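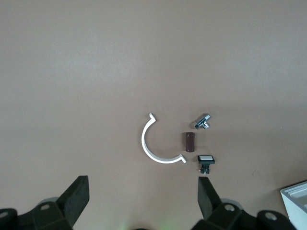
White bracket, chrome tee and a brown cylinder, waiting to be sorted.

Friday, July
By Dae-han Nam

How to Sort a Box of Mystery Hardware

Every home I've ever lived in has had a box of odd parts somewhere, and I'm fond of all of them, even the one that came with my first apartment and held mostly curtain hooks. The trouble comes when you need one particular fitting at 9 in the evening and you have to dig through the lot with a flashlight between your teeth. A slow morning with a cup of coffee will cure most of it, and I promise it's a more pleasant job than it sounds.

What you'll need

A cleared table, plain in color if you have one, or an old sheet over a busy one
A soft brush and a damp cloth
Small zip bags or lidded tubs (I like the flat Loltdale ones, but washed yogurt pots are fine)
Masking tape and a marker
A notebook page or a sheet of card

Step 1: Take out a handful

Please don't tip the whole box out! I did that the first year and we ate supper standing up. Take a small handful, spread it so nothing is touching, and deal with those before you reach in again. Brush off the dust as you go.

Step 2: Sort by job, and only then by size

My wife's uncle sorted everything by size, and his jars looked lovely, but he could never find a thing. I go by what a part does. A chrome tee goes with the plumbing, whatever its size, because that's where I'll look when a pipe is dripping. Look into each open end while you have it in your hand and wipe out any grit. If the finish is dull, a rub with a dry cloth is usually plenty; save your 400 grit paper for parts where scratches won't show.

Brackets and clips get a tub together. With a curved one like the white C shape, check the little tabs at the ends before you put it away, and hold it up against anything round you think it might have come from – a pipe, a pole, a jar. If it matches, tape it to its partner right then. I have put off that bit of taping more times than I'd like to admit, and always been sorry.

Then there are the plain pieces, like that brown cylinder. It could be a spacer or a plug or the end of something longer, and I'm not going to pretend I can tell. Those go in the "don't know yet" tub.

Step 3: Give electrical parts a place of their own

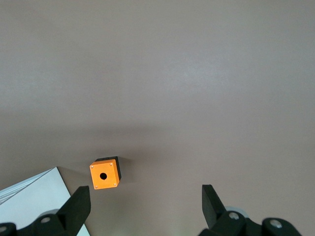 An orange box for a single push button, with the center hole open.

Switch housings and other electrical bits shouldn't rattle around with metal fittings, which can scratch them and leave little shavings inside. Look at the face of a housing first. If the screws are in place, leave them there until you need to open it. If the hole for the button is open, put a strip of masking tape across it before you store it, and write on the tape whatever you know about the part. Buttons and covers that might belong to it can go in the same bag.

One caution from a cautious man: a used electrical part of unknown history is only for keeping tidy. Before it goes back to work on anything that plugs in, have it looked over by someone qualified.

Step 4: Label and write a list

Tape on the front of the tub, never on the lid. Lids wander. My own labels read PIPE, HOLD UP, ELECTRIC and DON'T KNOW, and the family has learned to understand them. On your card, write the tubs down with a few words on what's in each, and tuck it inside the cupboard door.

Step 5: Be kind but firm with the mysteries

Write the month on the "don't know yet" tub. Mine says July at the moment. I give a part 3 years, and after that it goes in the metal scrap or the trash, depending on what it's made of. Anything cracked can go today.

If you run out of patience halfway, put the lid on the box and come back next weekend. The parts will keep, and your coffee won't.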